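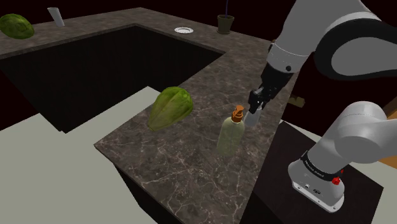
Keeping Your Accounts Safe: Why One Code Is Sometimes Not Enough

Information for pupils in the upper primary years, from the Trullau Schools Online Service

Many of the things you do on a computer need an account. Your reading log has one. Your homework page has one, and so does the Nosier drawing club. An account tells the computer which work belongs to you and keeps it apart from everybody else's.

To open an account you type a username and a password. The username says who you are. The password is meant to prove it. If another person learns your password, however, the computer has no way of telling the two of you apart.

How do other people learn passwords?

Sometimes a password is very easy to guess. A pet's name or the word "football" will be tried early on by anyone who wants to get in. A computer program can try 1000 common passwords in less time than it takes to tie a shoelace.

Sometimes a person is tricked into giving the password away. A message may say that you have won a prize and must sign in to collect it. The page it leads to looks like the real one, but it belongs to somebody else, and whatever you type there is sent to them. This trick is called phishing, and it is said in the same way as "fishing".

What is a second step?

Think of the swimming pool at Drultden. Each locker has a key, and the changing area has a door with a number code. A person who finds your key on the floor still cannot reach the locker unless they know the code for the door.

A second step works in a similar manner. After you type your password, the computer asks for one more thing. It may be a short number sent to a parent's telephone, or a fingerprint. Adults often call this "two-step sign-in".

On the Trullau homework page, the second step is a number with 4 digits. It is sent to the adult who looks after your account. The number works for 20 minutes and can be used only once. After that, a new one must be requested.

When will I be asked for it?

You will be asked when you sign in on a computer or tablet that you have not used before. You will also be asked if you change your password. On the classroom computers your teacher completes the second step for the whole class, so you will see only the usual sign-in page.

What should I do if a number arrives and I did not ask for it?

Tell an adult straight away. It may mean that another person has typed your password correctly and has been stopped at the second step. Do not read the number out to anyone, even if they say that they work for the school. Our staff will never ask you for it. The adult should then help you to choose a new password.

Choosing a good password

Put three or four words together that do not normally belong with one another, such as a food, an animal and something from the garden shed. Use a different password for each account. You may keep them written down at home in a place agreed with your parent or carer.

Words to remember

Account: your own space on a website or computer.
Phishing: a trick that makes people hand over private information.
Two-step sign-in: proving who you are in two different ways.

A printed copy of this page can be requested from the school office.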